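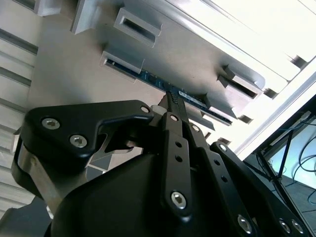

Trokis chain wear log

Hi! I've been measuring bike chains and writing the results down for longer than is probably healthy, and a few people from the Pakzad riding group asked if they could have the spreadsheet. So I cleaned it up and put it here. If you only want the numbers, grab chains.csv and rides.csv and off you go, but please at least read the part about the gauge swap before you plot anything.

What's in the folder

chains.csv - one row per measurement, 454 rows. This is the main file.
rides.csv - one row per ride, 291 of them, with distance, weather and which chain was on the bike.
parts.csv - a short list of the chains, cassettes and chainrings, with the date each one went on.
notes.txt - my own ramblings, lightly edited. Some of it is only about saddles (sorry).

The bikes

There are two. The first is my Zodden commuter, a steel thing with full fenders and a rack, which gets ridden in all weather and put away dirty more often than I'd like to admit. The second is a road bike I built up from a secondhand frame, and it mostly comes out when the roads are dry. In the files they're called "zodden" and "road". Six chains in total went through the log, and the commuter ate four of those, which should tell you plenty about my route to work and the grit they put down on the Pakzad hill all winter.

How I measured

I let the chain hang from a nail, pin the top link, put a small weight on the bottom and measure across the same run of links every time. Then I do it again on a different section, and once more if the first two don't agree. All of the readings go in, even the ones I didn't like. The columns are:

chain_id - a letter, a to f
bike - zodden or road
section - top, middle or bottom of the chain as it hangs
length_mm - the reading itself
gauge - old or new (see below)
cleaned - yes, no or wiped. "Wiped" means a rag and some wishful thinking.
lube - kevex_wet, kevex_wax or other
comment - free text, often blank

Distances in rides.csv are in miles and come off the bike computer. If the battery died I took the distance from the map afterward and put "map" in the source column, so you can filter those out if you're fussy. I would!

The gauge swap

I dropped my old calipers on the garage floor in August and they never closed properly again. Everything after that was taken with a new pair. I measured chain d with both sets on the same evening and the old ones read a hair short, so don't join the two halves together and expect a smooth line. I thought about correcting the old readings and decided to leave them alone, because I only had that one evening's comparison to go on and I'd sooner you saw what I saw. If you want to apply your own offset, the paired readings are marked "both" in the comment column. 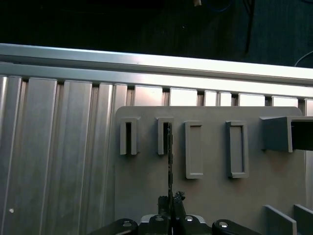
Lube, since everyone asks

No, I can't tell you which one is best. I used Kevex wet lube on the commuter most of the time and Kevex wax on the road bike most of the time, so the lube and the bike are completely tangled up together. I did try the wax on the commuter for a stretch (chain e), and it was lovely and quiet until the first proper downpour, and then it squeaked all the way home. Please don't use this log to win an argument on a forum. It's one rider, one town and a lot of puddles.

Known problems

Chain b has a gap in the middle. I was off the bike with a bad knee and then forgot to start measuring again.
The weather column is my memory at the end of the day. "Damp" covers a lot of ground.
A few rides on chain c were done by my neighbor, who borrowed the Zodden and is a good bit heavier than me. They're marked "loan" in rides.csv.
I changed the cassette and the chain together once and separately the other times. parts.csv has the dates, so check it before comparing chain life.
The quick link on chain f was replaced partway through. I never measure across the quick link, so it shouldn't matter, but there you are.

Using it

Do what you like with the files. A mention of Trokis would be nice if you put them in a blog post or a class project, and I'd love to see any charts you make. The files are plain CSV with commas and a header row, and they open fine in any spreadsheet. Blank means I didn't record it, and zero means zero, so please don't swap one for the other.

Changes

25th October: fixed the wrong bike name on a handful of road rides, added the "wiped" value to the cleaned column, and took out a duplicate row for chain a.
Before that: first upload, with the section column missing. If your copy doesn't have that column, throw it away and get this one.

Chain f is still on the Zodden, and I'll add its last readings when it comes off.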